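Rainfall Observers and Station Hosts: Call for Participants

Sivham Basin Precipitation Network
Status: open
Applications close: end of April
Type: unpaid, with equipment supplied

Summary

The Sivham Basin Precipitation Network is adding manual rainfall stations in the lower basin and on the Gullov plateau. The network has 184 active stations. Coverage is adequate along the river and poor above the tree line, where gridded rainfall estimates currently depend on interpolation between gauges on the valley floor. We are looking for residents, farms, schools and small businesses willing to host a gauge and report one reading per day for at least one full year.

No background in meteorology is required. Observers need a suitable site, a regular morning schedule and a way to submit readings, either through the web form or by text message.

What observers do

Readings are taken at 7:00 a.m. local time, every day, including days without rain. A zero is a measurement. A missing value is not a zero, and the two are stored differently in the database. The daily task takes a few minutes:

1. Read the inner tube at eye level, at the bottom of the curved water surface, to the nearest hundredth of an inch.
2. If the inner tube has overflowed, empty it and measure the water in the outer cylinder in portions. Add the portions together.
3. Record the total before discarding anything.
4. Empty the gauge, shake out remaining drops and reassemble it.
5. Submit the reading with the time of observation if it differs from 7:00 a.m. by more than 30 minutes.

Dew and frost that collect in the funnel are reported as a trace. Insects and leaves are removed before the reading and noted if they blocked the funnel.

In winter the funnel and inner tube come off, and the outer cylinder is left in place to catch snow. The catch is melted indoors with a measured volume of warm water, and that volume is then subtracted. Hosts on the plateau should expect to do this on most mornings from December through March.

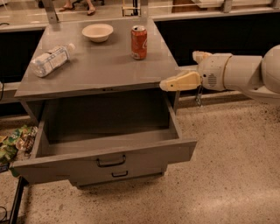
Site requirements

Most applications that we decline are declined on exposure. Please check the following before you apply:

- The gauge must stand clear of obstacles at a distance of at least twice the height of the obstacle. A 20-foot tree requires 40 feet of clearance.
- The ground should be level and covered in short grass or gravel. Pavement causes splash.
- The site must not be reached by sprinklers or irrigation spray.
- Roofs, balconies and decks are not accepted.
- Some shelter from wind at a distance is useful. Fully exposed ridgelines are accepted only if no alternative exists within the same grid cell.
- The site should be expected to remain unchanged for three years. Planned construction must be declared.

A sketch map with distances and the approximate heights of nearby trees and buildings is required. Hand-drawn sketches are fine. Compass directions should refer to true north, or be marked as magnetic.

Priority areas

Applications from anywhere in the basin will be read, but the following areas will be filled first:

Gullov plateau, north and west sides. There are 6 open grid cells with no gauge of any kind. Winter access is by unplowed road in places, so hosts should live on site year-round.

Awwad township. Two long-running stations closed last year, and the record there will break without a replacement close to the original locations. Sites at an elevation between 900 and 1,100 feet are preferred.

Upper Sivham, east bank. The slope produces a strong rainfall gradient over a short distance – the difference between neighboring stations in a single storm can exceed an inch. Closely spaced applications are welcome in this area and will not be treated as duplicates.

Equipment

Each accepted host receives a Zaltier manual gauge with a 4-inch opening, a mounting bracket, a spare inner tube and a printed snow measuring stick. The host supplies a wooden post, cut with a bevel at the top and set so that the rim of the gauge stands above the post. Equipment remains the property of the network and is returned when observing ends. Normal breakage is replaced at no charge. Inner tubes crack when water freezes in them, and this counts as normal breakage once per season.

A small number of hosts will be asked to run a tipping-bucket logger beside the manual gauge for comparison. This is optional and does not affect selection. The logger needs a battery change twice a year and a level check each month.

Training

Training consists of one online session of 100 minutes and a short practice period. During the practice period, readings are checked but not published. Topics are gauge setup, reading technique, multi-day totals, snow and trace amounts. A recording is available for anyone who cannot attend live. Observers transferring from another network may skip the session but must complete the practice period.

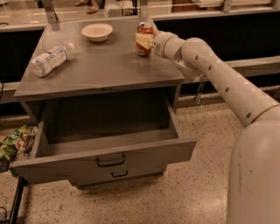 CATEGORY: DATA AND REPORTING

All readings are published on the basin map after quality control, normally by noon. Station locations on the public map are rounded to protect privacy. Exact coordinates are held by the network and used only for analysis.

Quality control compares each reading with neighboring stations and with radar estimates. A flagged value is not changed without contacting the observer. The most common causes of a flag are a shifted decimal point, a reading assigned to the wrong day and a multi-day total entered as a daily value. If you are away, leave the gauge in place and enter the total on your return as a multi-day accumulation, with the start and end dates. Do not divide it evenly among the missed days.

A station year is considered complete with 274 or more daily observations. Multi-day totals count toward the annual sum but not toward this threshold. Stations below the threshold for two consecutive years may be asked to return the equipment.

Observers keep the right to use their own records for any purpose. A yearly station summary with monthly totals, wettest day and longest dry spell is sent to each host in January.

Who can apply

Individuals must be 18 or older. Schools and businesses may apply as a group but must name one responsible adult and one substitute. Renters need written permission from the property owner. Applicants should be able to lift the full outer cylinder and to reach the gauge safely in snow and ice.

How to apply

Send the following to the network office by mail or through the application form:

- Name and contact details of the main observer
- Street address and elevation, if known
- Sketch map as described under Site requirements
- Photos from the proposed gauge position facing north, east, south and west
- Expected absences of more than two weeks per year
- Preferred reporting method (web form or text message)

Incomplete applications are held until the closing date and then dropped. Site reviews take place in May, and equipment is shipped in June so that new stations are in operation before the start of the fall wet season. Applicants who are not selected stay on the waiting list for one year unless they ask to be removed.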